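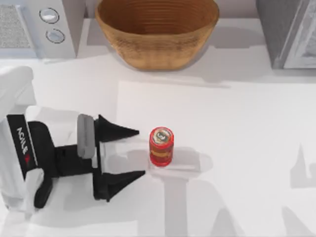
## Minutes of the September meeting, Wustport Community Orchard Society

We began at 7:15, a little behind the hour, since the kettle in the back room takes its time and everyone was still catching up on the summer. It was lovely to see so many faces, including two families from Fendcombe who joined us for the first time and were made very welcome. The minutes of the last meeting were read aloud and accepted with one correction: the gift of compost came from the allotments on the hill and should not have been credited to the garden center.

**Harvest so far.** The early apples have been generous this year. We have picked 502 pounds, of which 307 went to the food pantry and the rest to members, the school kitchen and the juice table. The pears are slower, and the older trees along the north wall look tired. It was agreed to leave them alone until the leaves are down and then walk the row together with a pair of loppers and a good deal of patience.

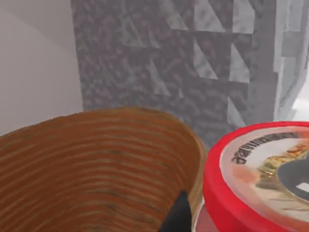 *Minutes taken and typed up by the Society's Recording Secretary*

**Money.** The balance stands at $1500 after the ladder repair and the new padlock. There was a long and friendly talk about whether to buy a second fruit press. Those who stood in line for the old one last fall spoke with real feeling! Others felt we ought to see out one more season first and put the money toward stakes and ties. In the end we settled on borrowing the press from the Vasić farm shop for the cider weekend, and a thank-you basket will go over with it when it is returned.

**Tree labels.** Only 15 trees still have a tag anyone can read. The Komaleo print shop has offered us metal offcuts at no charge, and we can stamp the names ourselves over the winter. Please look through any old planting notes you have at home, as there is still disagreement about the third tree past the gate, which half of us have always called a russet.

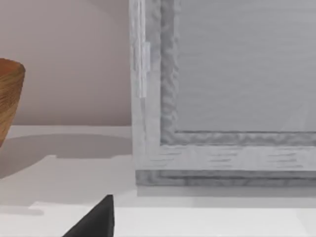 ## Cider weekend

Pressing will start at 9 in the morning on both days. Members are asked to bring clean bottles with lids that fit, an apron, and whatever windfalls they can spare, provided they are sound and have been rinsed. Children may turn the handle with a grown-up beside them. Soup will be served at noon — squash again, by popular request — and anyone who can bake bread should add their name to the sheet by the door.

We also spoke about parking, which was a muddle last year. The lane has to stay open for the neighbors, so please use the field and leave

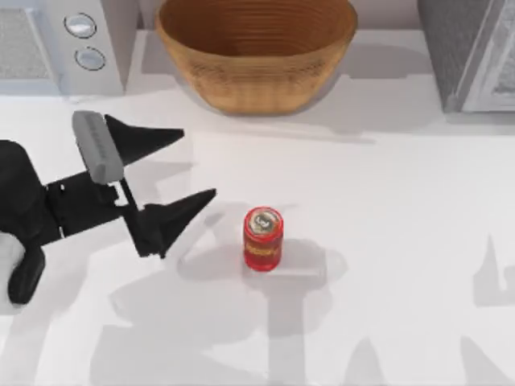 the spaces nearest the gate for those who can't walk far. The field gate will be unlocked at 8:30, and the grass has been cut on the left-hand side.

**Other business.** The wasp nest in the tool shed is to be left until the first hard frost, and the rakes have been moved to the porch in the meantime. The blue wheelbarrow has a flat tire. Somebody left a green scarf at the August picnic and it is hanging on the hook by the sink.

The meeting closed at 8:50, with apple cake. We meet again next month at the usual time, and grafting requests should be handed in by then.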